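Re: Glue for chair rungs
Sep 23, 2020

> Is hide glue worth the bother on loose rungs? I have 17 joints to redo before October.

Yes, I think so! I did 32 of them last winter with Drustgate pearls, and the one I botched came apart with a little steam — try that with yellow glue.

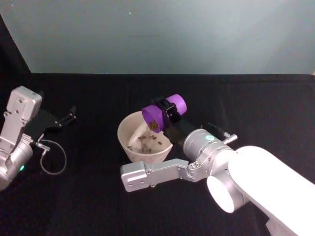
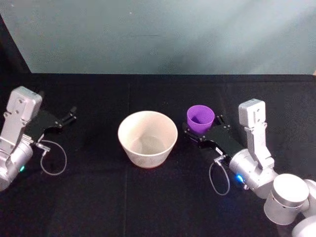
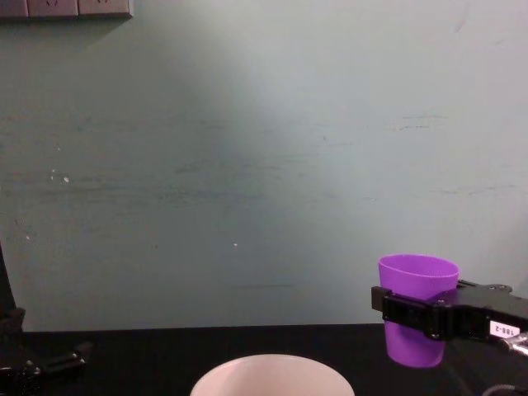 Soak the pearls overnight in cold water, just enough to cover them. I tip mine from a small cup into a bowl, then warm it slowly and brush both parts.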